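Minutes of the Umthorpe Travel Circle
Meeting of 17/07/2023, held in the upstairs room at the library

Present: Cyril Mottram (chair), Yến Trình, Ott Uibo, Kęstutis Jankauskaitė, Eglė Lill (minutes), and a very good turnout of members, including several new faces we were delighted to see.
Apologies: received from the Wednesday walkers' table, who are all away at the lake.

1. Welcome and last minutes

Cyril welcomed everyone and thanked those who had come straight from work in the heat. He said how much he had enjoyed reading the postcards that came in over the past few weeks (keep sending them, please, he reads every one out to his sister over the phone). The June minutes were read and agreed with one change: the ferry to Akl leaves from the north pier, and we had written south. Eglė is sorry for that and hopes it did not send anybody the wrong way with their luggage.

2. Report on the Kisow trip

Ott gave us a lovely long report on the spring trip to Kisow, with his notebook open on his knee the whole time. The group of seven flew in late, slept badly on the first night on account of the dogs, and then had four clear mornings in a row out on the marsh. They saw cranes, more herons than Ott cared to write down, and on the last morning an otter with two young, which the guide said he had not come across since the previous fall. Ott read us the passage from his notebook about the otters and there was quite a hush in the room.

The lodge was simple and clean, and breakfast was generous – boiled eggs, dark bread, a plum jam that several people tried to buy and could not. Hot water was good before six in the evening and poor after. The drive from the airfield took longer than the lodge had told us, mostly on gravel, and Ott would tell anybody with a bad back to ask for the front seat. He would go again tomorrow if someone would feed his cat.

Yến asked whether the boardwalk was fit for a person with a cane. Ott said yes as far as the second hide, and after that he would not advise it, as the planks are narrow and there is no rail.

3. Money

Kęstutis went through the account. We have 3,673 dollars in hand after the Kisow bills were settled. Of this, 282 dollars belongs to people who paid a little too much toward the van, and he will be paying it back before the end of the month. Please check that he has your right address. He thanked everyone for paying on time and said it made his evenings a great deal more pleasant.

4. The fall trip: Akl or Jakitz

We spent most of the meeting on this one, as expected, and the talk was good-natured throughout.

Yến spoke for Akl. It is an island, it is small, and everything can be reached on foot from the harbor. The seabird cliffs are mostly empty by fall, she admitted, but the seals come in to the bay on the west side and can be watched from the path with a thermos in hand. She has stayed at the guest house twice and would trust the owner with her life. The price per person would be 348 dollars with the ferry, sharing a room. Her one worry is the weather, as the boat does not run in a strong westerly and we could lose a day at either end.

Kęstutis spoke for Jakitz. He was there as a student and has gone back with his family. The beech woods are at their best in October, there is a night train that most of us would enjoy, and the old salt road makes a fine two-day walk with an inn at the halfway point. Deer are heard more than seen, but hearing them call after dark is something he has never forgotten. He has written to the inn and is waiting on a price.

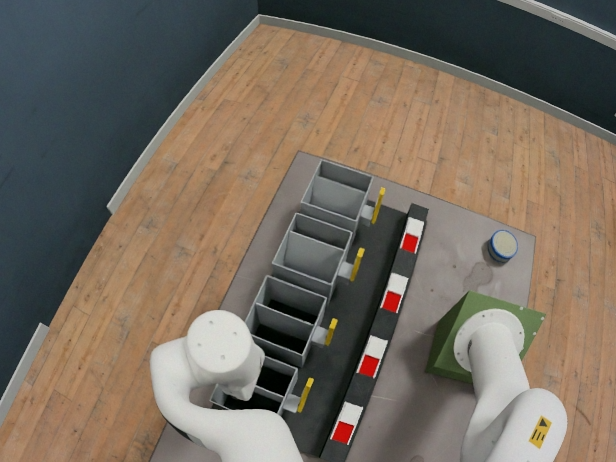
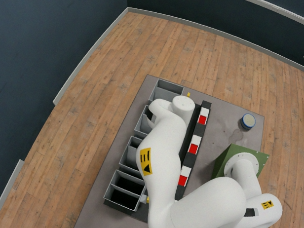 Cyril remarked that he could be happy in either place, but that a lost day on Akl would hurt a good deal more than a wet one at Jakitz, where at least there would be a train to catch and an inn with a stove. Yến said that was fair, and asked whether Akl might be held over to next spring, when the birds would be back on the cliffs and the boat is steadier. There was a warm murmur at this from the back rows.

After some more talk, including a long and very enjoyable detour about sleeping on trains, it was agreed to go to Jakitz this fall if the inn's price is within reach, and to look at Akl for the spring. Kęstutis will chase the inn. Yến will ask the guest house which weeks are still open.

5. Packing list

Eglė has been putting the old packing list into better order. She asked for suggestions and got a great many. Added: spare laces, a paper map, a small towel, earplugs. Taken off: the travel iron, which has been on the list since before any of us joined. Ott would like it noted that he has carried it twice.

6. Any other business

The binoculars lent out in the winter have not all come home. If you have a pair with a green strap, please bring it along next time. Cyril also has a hat that was left in the van at Kisow – brown, wide brim, rather nice.

A new member asked if children could come on the shorter trips. Everyone seemed happy with the idea for day trips, and we will talk about the longer ones when there is more time.

7. Next meeting

Same room, same hour, after the summer break. Yến is bringing the lemon cake.

Minutes taken by Eglė Lill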